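Home Talk Forum > Organizing and Storage > Kids' Stuff

Thread: Sorting buckets for small soft things, or one big bin?

fernwick_lane
January 20, 2026
Hi everybody! I have been going around in circles on this for most of the month, so I'm bringing it to you. We have a corner that used to be a coat closet, and I took the door off and papered it in a jungle print called Trollel (big blue leaves, I love it more than I should). The plan was a place for the little plush toys, the bath things and whatever else ends up under the couch. I started out with one deep Brunard bin and it was a pit. Now I'm leaning toward plain plastic buckets, one kind of thing in each. Is that silly?

mapleandmoss
Not silly at all! We did the one big bin for years and my youngest would simply tip it over to get at the one rabbit she wanted, and then we'd have the whole zoo on the rug before breakfast. Buckets with handles were a big relief here, and she carries hers from room to room like a little farmer.

oldtinwhistle
I'm going to be the grump and disagree. Buckets are round, and round things waste corners. I bought a set of Fontes drawers, 22 inches wide, and they fit the wall nicely and everything slides shut. With buckets you'll always be looking at the mess, just in different colors.

fernwick_lane
I hear you on the corners, Tin, and I did look at drawers, but small hands and drawers make me nervous (I pinched my own fingers in my grandmother's dresser and have never forgotten it). Three buckets on the gray marbled floor, against the leaf wallpaper, and then two close looks at pink plastic, the first with a fuzzy mint-green softie in it:

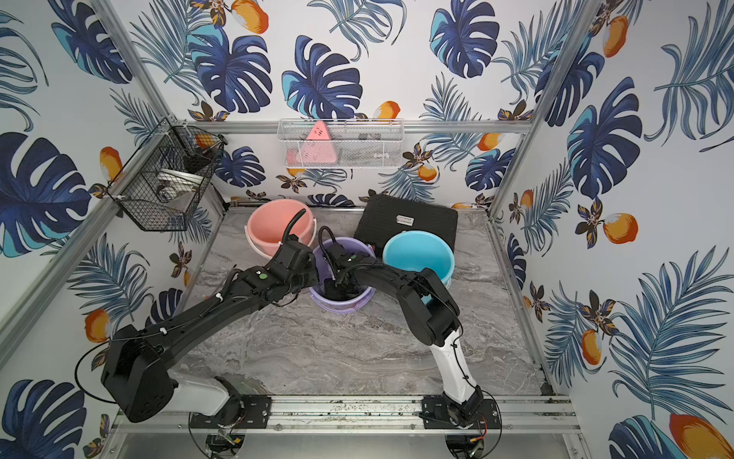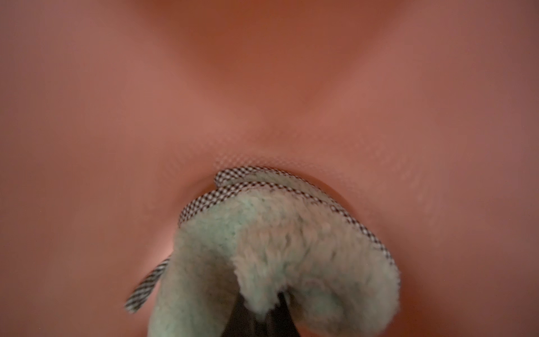
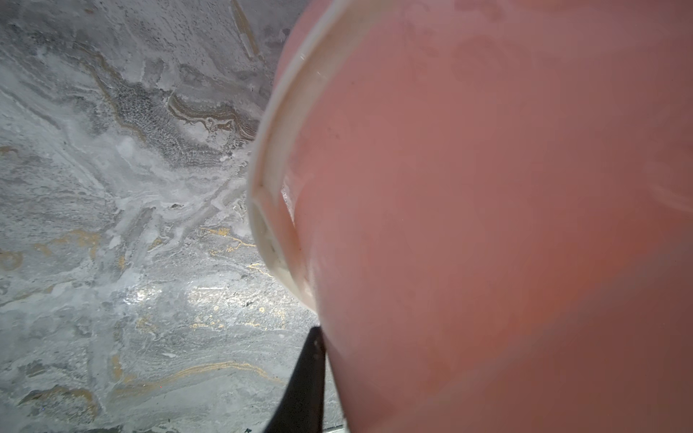 Re: color, and what goes where

mapleandmoss
Oh, that wallpaper!! The little orange fruits make me so happy. I'd give the pink one to the plush, because the mint green looks so sweet against it, and let the purple one take the odds and ends. Do the kids know which is which yet?

oldtinwhistle
Fine, it's prettier than my drawers, I'll give you that. I still say you'll be back asking about shelves. And fleecy toys collect every crumb in the house, so wipe out whatever you keep them in before you fill it. I use a damp cloth and a drop of dish soap and let it air overnight.

pebblejar
Jumping in with a question for anybody who has used the Plusteck buckets: do the wire handles hold up? Mine came off one side the first week and I've been carrying it by the rim ever since, like a salad bowl.

mapleandmoss
Pebble, mine popped off too, but you can squeeze the ends in a bit with pliers and they go back on. Don't fill them with anything heavier than toys, though. I tried wooden blocks and regretted it.

fernwick_lane
Thank you all, you've been so kind (even you, Tin). Plush in the pink one it is, and I'll leave the purple one for odds and ends until the kids tell me otherwise. Pebble, let us know if the pliers do the trick!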